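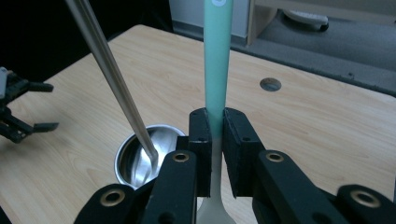
**Saturday, June 24, 2023**

I'm still a bit sunburnt and my ears are ringing, but I promised the team I'd get this out before the van was unloaded. Our student electric hillclimb weekend at Panden is done, and what a couple of days it was!

For anyone new to us, I run events at Cusitance, and the hillclimb is our yearly get-together for university teams who design and build their own single-seat electric cars. We had 14 teams on the entry list this time and 11 of them set a timed run on the hill. The other three got stuck in scrutineering with brake or battery isolation faults, which is rotten luck after months of work, and I hope to see all of them back.

The course is short and steep, with a nasty left-hander just past the old weighbridge. I walked it on the first morning and was puffed by the top. The winning car got up it in just over 40 seconds on a drying road, and that came from the Altumov team, who'd only finished wiring their new inverter the week before. They were second after the morning runs and found the time they needed on their very last go. I may have shouted. Quite a lot.

Egilsson, our parts supplier for the event, gave the design prize, and the judges handed it to a team that finished seventh on the hill. Their suspension uprights were lovely things, and the students could explain every single choice they'd made, including the ones they'd now do differently (the rear wing mounts, mainly).

We reckon about 3000 people came through the gate, our best crowd so far. The queue for the bottom car park was too long on the opening morning and I'm sorry if you sat in it. We'll open the top field as well next year. The shuttle bus up to the finish line went down well, so that's staying.

Entries for the next hillclimb open in January. The rules will be mostly the same, with a small change to the weight limit for battery packs and a clearer drawing of the harness mounting points, as we had so many emails about the last one!

Full results, with sector times for each run, are on the Cusitance website. If you're writing about the event and want photos or a chat with one of the teams, drop the press office a line and I'll get back to you once I've had some sleep.

**Ends**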